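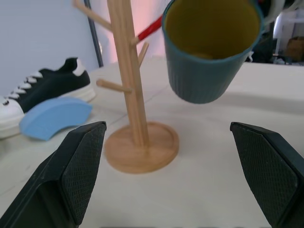 Wooden mug tree on the table

pewcounter
Our small group leader wants us on the Clarkora reading plan starting in April. The pitch is the whole Bible in 583 short sessions, and the flyer says people who finish "retain over 1000 verses." Retain how? Who checked? Has anyone here done it?

marl_77
Did it two years ago with a group at Stetham Chapel. The readings are fine. I can't recite 1000 verses. I doubt I could do 50.

hembrook
I think you're both being hard on it. Psalm 119:11 says "I have hidden your word in your heart", and a plan is one way to get there. I read more that year than in the ten before it.

marl_77
"In my heart." But sure.

hembrook
Ha, yes, my heart. Typing before coffee.

pewcounter
Reading more I believe. My trouble is the number on the flyer. If a vitamin company printed that we'd all roll our eyes, but put it in a church bulletin and we're supposed to say amen.

Flivo
Does it still skip the genealogies? The copy I had jumped right over most of 1 Chronicles 1-9 and still called itself the whole Bible.

marl_77
Mine had them in an appendix, marked optional.

Flivo
So, no then.

hembrook
You can read an appendix. Acts 17:11 praises the Bereans for examining the Scriptures every day. It doesn't say what order they went in.

pewcounter
It also says they were checking whether what Paul said was true. I'm asking for the same courtesy with a flyer.

Flivo
Our group dropped it around Leviticus and did Mark straight through, one chapter a week, no workbook. Better talks, too.

hembrook
Then do Mark. I'd still give Clarkora a month before writing it off.

pewcounter
I'll give it a month. I'm not buying the workbook.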